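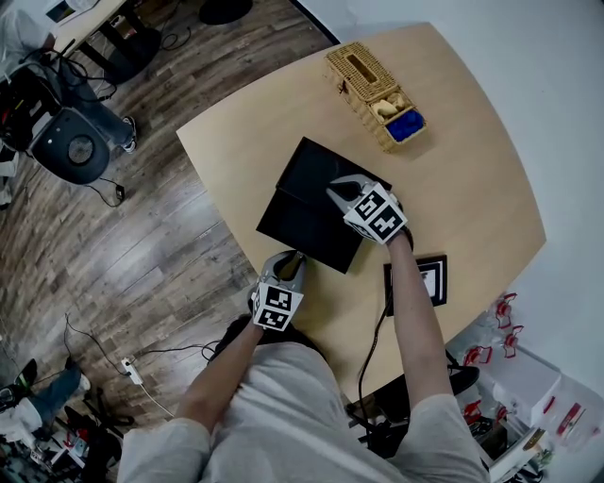
How to request a refund for an item that did not arrive or was not as described

These instructions apply to goods bought from independent sellers through the Nurkine marketplace. Purchases made directly from Nurkine are covered by the Direct Sales Returns page.

Before you begin

You will need your order number, the email address linked to your account, and a copy of any messages exchanged with the seller. If the parcel was sent with tracking, please also have the tracking number ready. Requests lodged without an order number cannot be processed and will be returned to you.

Step 1. Check the delivery status

Sign in and open My Orders. Select the order and read the entry beside Carrier Status. A parcel marked "Delivered" may have been left with a neighbour, at a parcel locker or at a post office. A parcel marked "Returned to sender" is treated as not delivered, and you may proceed directly to Step 3.

Step 2. Contact the seller

Select Message Seller and state the problem in plain terms. Keep all correspondence within the marketplace. Telephone calls and messages sent through other services cannot be considered when a request is reviewed. The seller has 4 business days to respond. An automatic acknowledgement does not count as a response.

Suggested wording:

"My order has not arrived and the carrier's website shows that it was returned to you. Please refund the full purchase price, including postage, to my original method of payment."

Step 3. Lodge a request

If the seller has not responded, or has declined to help, return to the order and select Request a Refund. Choose the reason that best fits your situation:

Item not received
Item damaged or faulty
Item differs from its listing
Item incomplete

Describe the problem in no more than 500 characters. Up to 4 attachments may be added. For a damaged item, include the outer packaging and the postage label as well as the item itself. Do not discard the packaging until the request has been closed.

Items sold by Urkesine and Terkolitz are dispatched from overseas warehouses. For these sellers, a request for an item not received can be lodged only once the latest delivery date shown on the order has passed.

Step 4. Wait for the decision

A case officer will write to both parties. You may be asked for further information, and the request will be placed on hold until you reply. If a return is required, use the prepaid label supplied with the decision and obtain a lodgement receipt at the counter.

Step 5. Receive your refund

Approved refunds are paid to the original method of payment. Where that card has been cancelled, complete Form 2486 (Change of Refund Details) and attach it to the request. Gift card purchases are refunded as store credit.

Asking for a review

A buyer or seller who disagrees with a decision may ask for it to be reviewed once. Select Request a Review and explain which part of the decision you believe is incorrect. Reviews are carried out by an officer who took no part in the original decision.

Written enquiries may be addressed to Yamuna Subramaniam, Buyer Resolutions. Sellers should write to Định Kiều, Seller Conduct. The enquiries desk is closed on Sunday.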